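Viresham Town have a manager again

I was in the kitchen when the club put it up on the website, a little after seven in the evening. Two paragraphs and a line about tickets for the cup replay. Wenceslao Zamudio is the new manager of Viresham Town until the end of next season, with the option of another year. He comes from Ullness, where he had the job for 109 matches.

I have been going to Viresham for 27 years and I have seen a fair few of these announcements. Most of them were for men who had played for us. This one wasn't, and I think that is why the message board has been so cross since.

How we got here

We lost five of the last six under the old manager and the one we didn't lose was a goalless draw at home to Flullwood in the rain. I didn't want him sacked. I thought he should have had until the end of January, when the two lads on loan were due back from injury. But the home game before Christmas was bad, the ground was half empty by the eightieth minute, and after that it was a matter of when.

The caretaker spell was three matches. We won one. The captain picked the team for the first of them, as far as anybody can tell, and put himself up front for the last ten minutes. He won two headers, so fair enough.

What Zamudio did at Ullness

I went to Ullness twice in his time there, both away games, both defeats. They played a back three when hardly anyone else in the division did and the wide players ran all day. Their throw-ins were good, which sounds like a small thing, but we conceded from one and nearly from another.

They were fourteenth when he took over. They finished sixth in his first full season and lost the play-off semi-final on penalties. The season after that was worse. They sold the centre forward in the summer and didn't replace him, and he left in the autumn. Ullness fans I've spoken to are split. One of them told me he was stubborn about substitutions and would never make one before the hour.

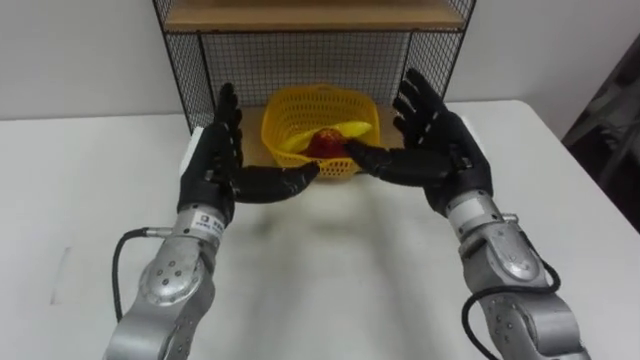
The squad he's getting

It's thin. There are good players in it, but take out the injured ones and there is one fit left-back, and he's a right-back. The goalkeeper is the best in the division in my opinion and he has had plenty to do.

If Zamudio wants his back three then he has the centre-halves for it, at least until one of them is suspended. The one I worry about is Oda. He is our best footballer and he has always played just behind the striker, and in the Ullness system there wasn't anyone in that position. They had two sitting midfielders and a third who ran past them. Oda doesn't run past people much. He stands in a space and waits for the ball, and when he gets it something usually happens.

I'd build the team round him. I suspect the new man will try him on the left for a month and see.

Money

The club hasn't said what there is to spend and I don't expect them to. Crowds were above 2,000 at the start of the season and they have dropped since. A free transfer and a loan would be my guess. A left-back first, then somebody to hold the ball up.

I'd also like them to leave the under-18s' full-back where he is. He's been on the bench four times and people are already shouting for him to start. He looks about twelve.

The first match

Flullwood away, on a pitch that is always heavy by this point in the winter. They've only won once there themselves since October, so it isn't the worst place to begin. After that it's the replay, and then two home games close together.

We have 30 points. I think another 20 keeps us up comfortably and I think he'll get them, though I said the same about the last one. I'm on the early coach to Flullwood with my brother, who still hasn't forgiven Ullness for the throw-in and says he won't be clapping until we've scored. I've got the sandwiches and he's got the tickets.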